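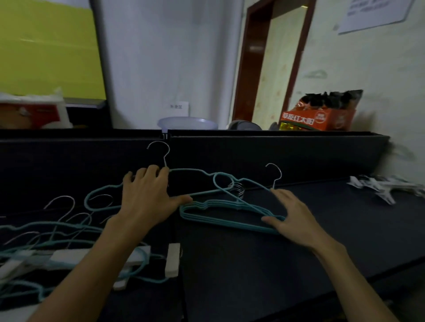 Hanger sorting: hangers won't stack flat, clips coming apart
Status: Open, waiting on parts
Logged by: Hildegard Thiele
Location: Eichhorn wardrobe room, back bench

What's going on
The teal velvet hangers came back from the Gelley show in one big knot, hooks through hooks, with the white clips still on half of them. I love these hangers (nothing slides off them, not even the satin!) but they will not sit flat in the Wedis tubs with clips attached, and the lid pops up at one end.

Tried so far
Shook the whole lot out over the bench. Bad idea, tighter knot than before.
Lifted them out one at a time by the hook. Slow, but it works, and the velvet doesn't get scuffed.
Took the clips off first and put them over to the right, then nested the hangers with the notches lined up and the hooks all facing the same way. Brilliant! Stacks of 4 sit beautifully flat. At 5 the top one wants to skate off, no idea why.

New problem
Found a little silver coil spring loose on the bench in between the hangers. My guess is it's from a clip, though I haven't found one that's obviously missing its spring. Please keep any you come across, they go in the button jar.

Update, 2 pm
Checked the clips by squeezing each one over a scrap of wool. 2 won't grip. One of those has no spring in it at all, so that could be our culprit. Tried fitting the loose spring with the long tweezers and it went in on the second go, very pleased with myself! The other has its spring but the jaw is bent, so it's for the bin.

Update, 4 pm
First tub is packed and the lid closes properly, what a lovely sound. Labelled it Ustine, as they get first pick of the colour for their August fitting.

Still to do
Finish the pile on the left side of the bench.
Order replacement clips, white to match if they have them, otherwise grey is fine.
Ask Gelley to send the clips back in a separate bag next time.
Leave the bench set up as it is please, I'm back on it first thing.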